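球衣这一格

我家衣柜最下面那个抽屉，十几年来没有真正关严过。不是轨道坏了，是里面的东西太多，推到最后总有一截袖子夹在缝里，有时候是白的，有时候是绿的，像谁在里头举手。上个月我终于蹲下去，把整个抽屉抽出来，扣在了床上。

全是球衣。

我得先交代一下，我不是什么收藏家。真正的收藏家我见过，他们戴手套，衣服装在防潮袋里，袋子外面贴标签，连哪一年换过赞助商都能背出来。我的球衣来路乱七八糟：有跳蚤市场淘的，有公司联队发的，有别人搬家塞给我的，还有两件我到现在也想不起来是怎么到我手里的。我也不怎么踢球，膝盖在三十岁那年就提前退役了。可是球衣这种东西吧，进得来，出不去，你总觉得下礼拜就会有人约球，总觉得这件留着夏天当睡衣也好啊！

真正让我动手的是朋友辻夏美（Natsumi Tsuji）。她来家里吃饭，吃完帮我收阳台上的衣服，抱着一摞进了卧室，拉开抽屉，站了一会儿，喊我：“你过来，你自己塞。”我过去塞了，塞不进去。她就靠在门框上看我塞，看得我脸都红了。

所以这篇文章说是写整理，其实是写我跟一抽屉聚酯纤维打的一场持久战，前后拖了三个周末。编辑原本希望我写成“十分钟搞定衣柜”，我跟她说搞不定，十分钟我连一件都没放下来。

先说倒出来以后的样子。球衣这种料子跟棉T恤完全是两种脾气。棉的你往床上一扔，它就老老实实趴着，摊平，压一压，折痕就在那儿了。球衣不行，它滑，它轻，它自己跟自己不粘，叠好的一摞放在床边，你转身去倒杯水，回来它已经溜到地板上去了。网眼料的稍微好些，涩一点，抓得住；最怕的是那种亮面的，光溜溜，像在叠一条鱼。

再加上印花。球衣胸口那块号码，老一点的是胶印，厚，硬，一弯就有一道白印子，弯多了就裂。我有一件深绿色的旧球衣，背号是23，中间那一道横贯的裂纹，就是我这些年年年对折对出来的。新一点的印花薄得多，有的干脆就是染进布里的，随便你怎么揉。可你不上手摸，单看是分不出来的，所以我第一个下午差不多都在摸号码。我先生路过，看见我坐在一床球衣中间，闭着眼睛摸，问我是不是在算命。

我给和田千惠（Chie Wada）打了个电话。千惠在一家叫Brirnwood的二手运动服店里干了很久，每天经手的球衣比我这辈子见过的都多。我问她店里怎么叠，她说：“你先别问怎么叠，你先把洗过的和没洗透的分开。”我说都是洗过的啊。她说你闻腋下。

我闻了。好吧，分成了两堆。

她的意思是，化纤的衣服汗味特别顽固，机洗一遍出来湿的时候闻不到，干了也闻不太到，可是一穿上身，体温一焐，味道就回来了，而且在抽屉里压久了还会串给邻居。她教我的办法很土：凉水，一盆，倒点白醋，翻面泡半个钟头，再正常洗，不要柔顺剂。柔顺剂我以前是拼命倒的，觉得香嘛。千惠在电话那头叹气，说那东西会糊在纤维上，汗排不出去，味道也洗不出来，等于给臭味盖被子。

于是第一个周末就这么过去了，一件没叠，光洗了。阳台上挂满了，楼下邻居大概以为我家住进来一支球队。晾的时候也有讲究，我是晾完了才知道的：要翻面，别让印花对着大太阳；领口别用夹子夹，夹完会有两个尖尖的小耳朵；衣架最好从下摆伸进去，不要从领口硬撑，罗纹领子撑松了就回不来。我那件橘色的就是这么毁的，领口松得能装下两个脖子。

第二个周末，正式开叠。

我试了三种叠法，一样一样说。

头一种是我妈的叠法，也是大部分人的叠法：背朝上，两边袖子往中间折，再从下往上对折，再对折。放在棉衣服上天下无敌，放在球衣上，最后那一下对折刚好压在胸前的印花上，而且成品又扁又滑，摞到第五件就开始塌。我妈不承认。她说是我手不行。

第二种是卷。卷球衣我一开始特别上头，因为快！铺平，袖子收进来，从领口往下一路卷到底，像做寿司，卷完往抽屉里一竖，五颜六色的一排，漂亮得要命，我还专门拍给夏美看。过了两天我去拉抽屉，卷子全散了，有一半自己摊开了，懒洋洋地躺在别人身上。后来我学会了留一道边：先把下摆往外翻一掌宽，卷到头，把翻出来的那道边反过来套住，像袜子那样把它兜住。这样是不散了，可是下摆如果偏窄，套的时候要拽，拽久了下摆会变形。所以我现在只有出门带行李的时候才卷。

第三种是店里的叠法，千惠发了一段语音给我，我听了大概十遍。她说要在衣服里夹一张板。店里用的是专门的叠衣板，我家没有，我就拆了个鞋盒，盒盖那么大，剪掉四边，正好。背朝上摊平，板子放在领子下面，正中间，两边连袖子一起往板子上折，袖子别硬拐弯，顺着它的缝线往下放；下摆提起来，先折一小截，再折到领子底下；抽板子，翻过来。翻过来那一下真的很有成就感，领子在上面，端端正正，队徽露出来，像刚从店里买回来的。

难的是摊平那一步。我总觉得前面的折法都是次要的，一件球衣叠得好不好看，八成在你还没开始折的时候就定了。球衣从洗衣篮里拎出来永远是一团，袖子反着，下摆卷着，领子不知道埋在哪里。我以前的做法是抓住随便哪个角猛抖，抖着抖着就甩到自己脸上。千惠说你别抖，你找领子，找到领子就找到肩膀，两只手捏住两边肩缝提起来，让它自己往下坠一坠，再往桌上放，从下摆先着桌，慢慢往回拖。我照做了，真的，皱褶自己就走了大半！剩下的用手掌从中间往外推，推完就能叠。

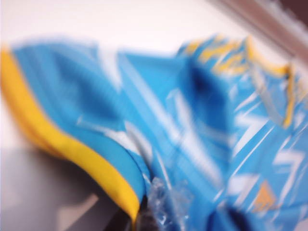

带撞色边的球衣在这一步特别占便宜，边就是现成的路标，顺着那条颜色摸过去，总能摸到一个出口，不是领子就是袖口，再不济也是下摆。纯色的就惨了，我有两件一模一样的黑色训练衫，每次都要里里外外翻一遍才搞得清前后。花纹多的那种呢，好处是不显皱，叠歪一点也看不出来，坏处是叠歪了你自己也看不出来，摞起来才发现这件比别人宽出一指。我现在遇到花的就老老实实用板子，不跟自己的眼力较劲。

说到花纹，我得替花哨的球衣讲两句好话。家里人一直嫌它们难看，说平时穿不出去。可是一抽屉竖起来以后，最先被看见的就是它们，找起来最快。那些所谓百搭的白球衣，一件挨一件，拿哪件都像拿错了。

第三个周末是断舍离，也是最难看的一个周末。我请了田边拓海（Takumi Tanabe）来，他是我前同事，公司联队那几年当过守门员，家里也有一抽屉。我想着找个局外人来帮我狠心，结果他比我还舍不得，拿起一件就开始讲：这件是下雨那场，这件是他扑了点球那场，这件是那个谁，后来去了Jallard上班的那个谁，落在更衣室的。讲到后来，我说那你拿走吧，他说不行不行，我家抽屉也关不上。

我们最后定了一条很没出息的规矩：说得出一件事的留，说不出的走。这条规矩对拓海完全无效，他件件都说得出。对我倒挺管用，我拎起一件灰的，想了半天，什么也没想起来，走。又拎起一件，标签都没剪，是在车站旁边的特卖场花1,000日元买的，买的时候觉得捡了大便宜，一次没穿，走。一个下午下来，我留了15件，剩下的装进纸袋，让千惠看看店里收不收。她收了一部分，有两件她看了一眼就笑了，说这个你留着擦窗户吧，化纤擦玻璃不掉毛。我回去试了，擦水龙头也很亮。

卖掉的那些总共换回来1,366日元。我和拓海拿去吃了拉面，还得自己再添一点。

留下来的怎么放，我也折腾了一阵。竖着放，这个应该没有争议了，一拉开每件都看得见，抽一件也不会带倒一片。问题还是滑。抽屉一旦空出三分之一，前排就会慢慢往后躺，像电影院里放倒的座椅。我试过书立，铁的，会勾丝，勾了一件心疼死了。后来换成鞋盒，又是鞋盒，盒身横着塞进去隔成两格，前面放常穿的，后面放舍不得的。盒子里铺了一张抽屉用的防滑垫，裁下来的边角料，球衣站在上面就老实了。

印花厚的那几件我没有竖，单独平放在最上层的浅抽屉里，印花面对印花面中间隔一张白纸。天热的时候胶印会粘，两件粘在一起，撕开的时候那个声音我这辈子都不想再听第二次。白纸就用打印纸，别用报纸，油墨会过到浅色的布上。那件23号也躺在里面，裂都裂了，总不至于让它再裂一道。

还有人问我熨不熨。不熨！真要平整，挂在浴室里，洗完澡的热气熏一熏，第二天就差不多了。我先生有一回好心，拿熨斗帮我烫了一件，背后的号码缺了一个角，那个角现在还在熨斗底上。

抽屉现在关得上了。夏美上礼拜又来吃饭，进门鞋还没换好就去拉，拉开，推回去，又拉开，又推回去，推了好几下，然后说：“那袜子呢？”

袜子在旁边那个抽屉里。那个抽屉我们今天先不谈。

附一个小清单，是编辑让我加的，她说读者喜欢剪下来贴在柜门上：
翻面洗，凉水，别放柔顺剂。
有味道的先用白醋水泡半个钟头。
衣架从下摆进去。
找领子，提肩缝，下摆先着桌。
鞋盒盖剪掉四边，可以当叠衣板。
厚印花平放，隔白纸。
熨斗收起来。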